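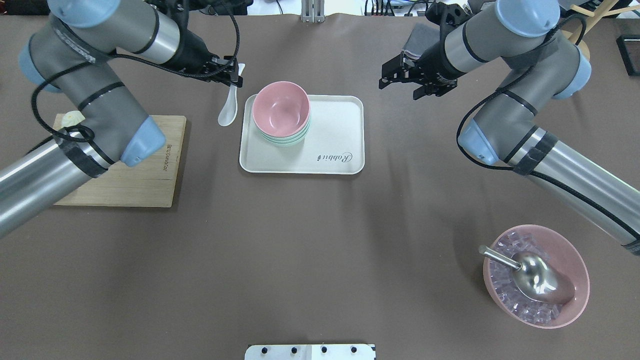

Council reopens Foulkes Street hall kitchen as shared space for food groups

The kitchen at the Foulkes Street Community Hall will reopen to local cooking groups in March, ending a closure that sent several of them to church basements and private homes.

The city approved the reopening at its last meeting, along with new rules for booking, storage and cleanup. Groups will be able to reserve the kitchen in four-hour blocks at a rate of 40 dollars. A refundable damage deposit of 200 dollars applies to each group per season and covers any number of bookings.

Mererid Cadwaladr, the city's facilities coordinator, said the plumbing and the floor were the main reasons for the closure. The old drain line under the dish sink had to be dug out and replaced, and part of the floor came up with it. The work was done by Pravix, a local contractor.

"Once the floor was open we did the wiring for the second oven as well," Cadwaladr said. "It would have had to be done within a couple of years anyway."

Groups had also asked for more small tableware. The hall used to keep heavy dinner plates and large steel pots, which suited banquets but were of little use for soup lunches and dumpling nights. The new cupboards hold bowls that nest for storage, ceramic soup spoons, serving trays and cutting boards. Everything in them can be used at no extra charge.

Khrystyna Ostapchuk runs the monthly dumpling supper, which drew 47 people the last time it was held at the hall. She said the supper has been smaller since the move to a church kitchen on the other side of the river, where there is one short counter and no room to lay out trays.

"You need a long table and you need somewhere to put the finished ones down," Ostapchuk said. "We were using the top of a chest freezer."

The supper will return to the hall in the first month of bookings. Ostapchuk said it will go back to its earlier format, with filling and folding in the afternoon and the meal served at 6 p.m. People who want to help with the folding should bring an apron and arrive by 2 p.m. There is no need to bring a board or a bowl.

Under the new rules, groups must wash and put away all tableware before they leave. Wooden boards are to be washed by hand and stood on edge to dry - they are not to go in the dishwasher. Breakages should be written in the book by the door. Leftover food may not be kept in the hall fridge overnight.

Tudur Pumphrey, who teaches the newcomers' cooking class, asked council to allow groups to keep a locked bin of dry goods on site. Cadwaladr said there is space for six bins in the back hallway and that they will be assigned in the order groups apply. Flour, rice and sugar must be in sealed containers.

The parking lot behind the hall remains closed while the curb is rebuilt. Loading is allowed at the side door for 15 minutes at a time, and the ramp is open.

Booking forms are available at the front desk of city hall and at the Foulkes Street library branch. Groups that held a regular spot before the closure have first choice of dates until the end of the month. Questions can be directed to the facilities office at extension 702.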